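Kitchen Task Tips for the Robot Club
Written by Yannick Gautier for new members of the Tistisetti student club
Updated August 6, 2025

I collected these tips in May, when our team was preparing the table-setting task for the Delorme Cup. Most of them came from mistakes I made myself. If you have a better way, please write it on the club page.

Start with one plate

Do not put all your objects out on the first day. Take one plate and work only with this until your program finds it every time. A round plate looks easy, but it has no handle, and the fingers must take it by the rim. We open the gripper wide and stop above the table before we go down. From the wrist camera you want to see the plate between the two fingers, or a little further ahead, with both finger tips in view.

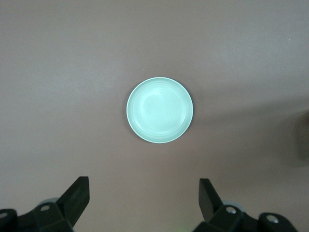 Choose the dishes well

Buy light plates with a raised rim. Completely flat ones are very difficult to lift. A pale color on a dark table is good for the camera. Shiny plates can give a spot of glare, so turn off the lamp that is directly over the table and try again.

Wipe the table before each session. Small crumbs are not dangerous, but in the wrist view they are a distraction when you search for an error.

Plan the places of the objects

When you add the second plate, leave a wide space between the two. Each arm needs room for its elbow, and beginners usually think only about the fingers. Put anything tall, for example a container with a carrying handle, where one arm can come to it from the side without passing over a plate. Keep food objects close to the plate they should go on. Watch also the cable at the wrist, it can hang lower than you expect.

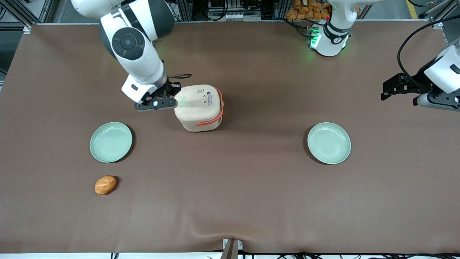
Keep the mat flat

A mat protects the table and makes less noise when a plate is dropped. Roll it up after use, never fold it. If it has creases, leave it under some heavy books for one night. Wash it with warm water and a little dish soap.

Write down your runs

In our log we have 2,394 tries, and 539 of them are with plates only. I recommend to write one line after each try, also for the bad ones. After every 25 tries, stop and read the lines again. In this way we discovered that our left arm was always a little too high.

Before you leave

Send both arms to the rest position, then turn off the power. Wash the dishes and put them in the Hitisitz box. The Arken box is only for tools.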